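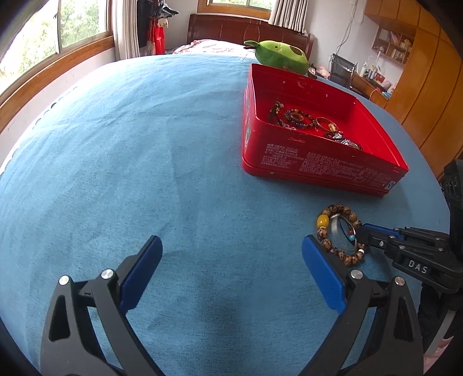

My aunt's flat in Parkimberg has one bedroom, and when I was a child it was where everybody ended up. The coats went on the bed. So did the cousins, the ironing and anyone who wanted a private word. I have been thinking about that room because the council wants a second bedroom to become a fixed requirement in every new flat in the town, and I believe it is a mistake.

The case for the rule is easy to follow. People work from home more than they did in January last year, and children need somewhere to shut a door. Hui-mei Fu put this well in her letter to the local paper, and I agree with most of it. Families should have more space than they get.

But the rule doesn't give anyone more space. It sets no minimum floor area. A builder can take the same flat, put a wall through the larger room and call it two. The Bevan scheme by the canal did this with 216 flats, and I have been inside 3 of them. In each one the second bedroom would take a single bed or a desk. You could not open the wardrobe fully in the main one.

I would sooner have one decent room. A room with space to walk round the bed can be used for sleeping, sewing, nursing a sick parent or sorting out a suitcase. A small one is fixed from the day it is built, and usually it fills up with boxes.

Braulio Ventura, who sat through the planning meetings with me, thinks buyers will simply refuse bad flats. I doubt it. There are roughly 1905 households on the waiting list here, and people in that position take what they are offered. My neighbour did, and she has slept in the living room ever since so that her sons can have a bedroom each – on paper, a good result.

The council should write down a floor area and leave the walls to the people who will live between them. The consultation is open until the end of the month and the form is short.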